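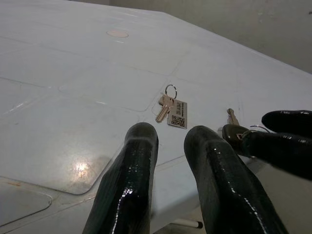 Keys on the white table, brass one showing.

Print this page | E-mail this page

So many of you wrote in about the key table after my June post on getting out the door at Bredside. It's nothing fancy (a white table with a few scuffs, bit of dust, bit of character!) but it's the best habit I've picked up in 9 years of living here. Keys go down in the middle and they stay there until I leave.

The top marks easily, so I go over it with a damp cloth and a dab of bicarb and don't fuss about the rest. 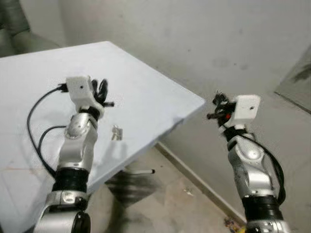

Do you need a proper key bowl?
A bare tabletop works just as well, and you'll spot your keys quicker without a pile of old receipts on top of them.

I did try hooks by the door first, 6 of them, and they filled up with hats and shopping bags in no time. The table folds too, handy when we need the floor for visitors.
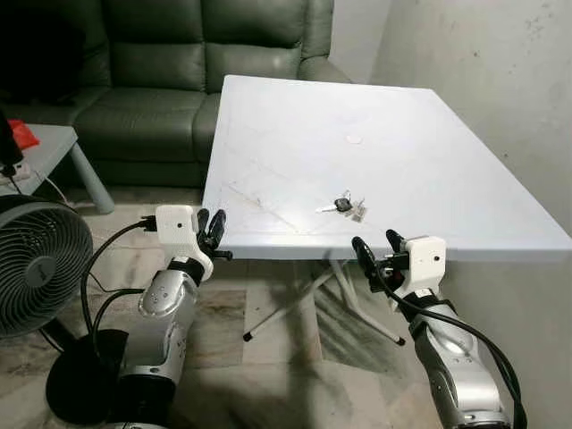 Folding table, keys in the middle, green sofa behind.

E-mail this page to a friend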